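**Brennan Street Shared House — supplies meeting, 9th May**

Held in the downstairs kitchen, 7 p.m. Oisín Ó Briain took the notes.
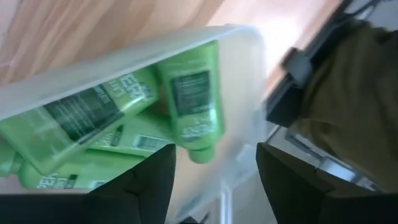
*Item 3: green bottles in the plastic bin.*

**1. Notes from last time**

Read and accepted. One correction: the mop heads came out of the cleaning budget and were not paid for by the second floor. The second floor asked for this to be written down.

**2. Hall closet**

The shelves were cleared last weekend. Paint cans went to the drop-off site. The ironing board stays, but it goes behind the door so the closet can be opened all the way. Two people asked for a hook for the dustpan. Oisín has hooks left over from the laundry room and will put one up at shoulder height.

The box of unmatched lids was discussed again. It will sit on the kitchen counter until the next meeting. Anything left in it goes out with the recycling.

**3. Bottles and bins**

The green bottles are now together in a see-through bin, the milky plastic kind. The first floor would like everything from under the sinks sorted the same way, one kind of thing to a bin, so that people can tell what is in stock before they buy more.

The third floor agreed with the sorting but not with laying bottles on their sides. Their point was that a cap left half turned will leak into the bin. After some back and forth it was settled as follows:

- Full bottles that have not been opened may lie down.
- Opened bottles stand up, on the tray by the sink.
- Empties are rinsed and taken out the same day. They do not go back in the bin.

It was asked whether the bin should have a lid. The lids from Skonard fit the larger size only. Left as it is for now.

Labels: the top floor offered to make them. There was a request for plain block letters this time, as the last set was hard to read from a standing position. Labels go on the short end of each bin, facing out.

**4. Where the bins go**

Three places were suggested: under the kitchen sink, the bottom shelf of the hall closet, and the basement steps.

The basement steps were ruled out. People carry laundry down there and the steps need to stay clear.

Under the sink is handy, but the pipe takes up the back corner and a bin has to be turned sideways to get past it. The closet shelf is 19 inches deep and takes a bin without turning. Agreed: stock in the closet, things in use under the sink. The small child on the first floor visits the kitchen often, so the catch on the sink cabinet has to be fixed before anything goes back in there. The first floor will do the catch.

**5. Buying**

We have $80 left for supplies until August. Current list:

- trash bags, tall
- sponges
- dish soap, one large refill
- light bulbs for the stairs (check the base before buying)

Rumora has the trash bags cheaper but only in the big carton. Lillier is closer and sells single rolls. The second floor drives past Rumora on Thursdays and will pick up a carton if there is room in the car. Everything else from Lillier.

No more bottles are to be bought until the ones in the bin have been used. Receipts go in the envelope on the fridge, with a name on the back. There were receipts in there last month with no name and they could not be paid out.

**6. Fridge**

Short item. The bottom drawer is shared and the top drawer is not. The door shelf was never decided. It was decided now: shared, sauces only. Someone's mustard has been in there a long time and will be thrown out unless claimed by Sunday.

**7. Other business**

The back window sticks again. The landlord has been written to and has not replied. Oisín will write a second time and send a copy to the house.

The top floor asked for the radio to be turned down after ten. Agreed.

A request for a second drying rack was put off until we know what is left after the trash bags.

**To do**

| What | Who |
|---|---|
| Hook in hall closet | Oisín |
| Catch on sink cabinet | First floor |
| Bin labels | Top floor |
| Trash bags from Rumora | Second floor |
| Rest of the shopping list | Third floor |
| Letter about back window | Oisín |

Closed at 8:10. Next meeting in the same place — date to go up on the fridge door. The third floor will take the notes.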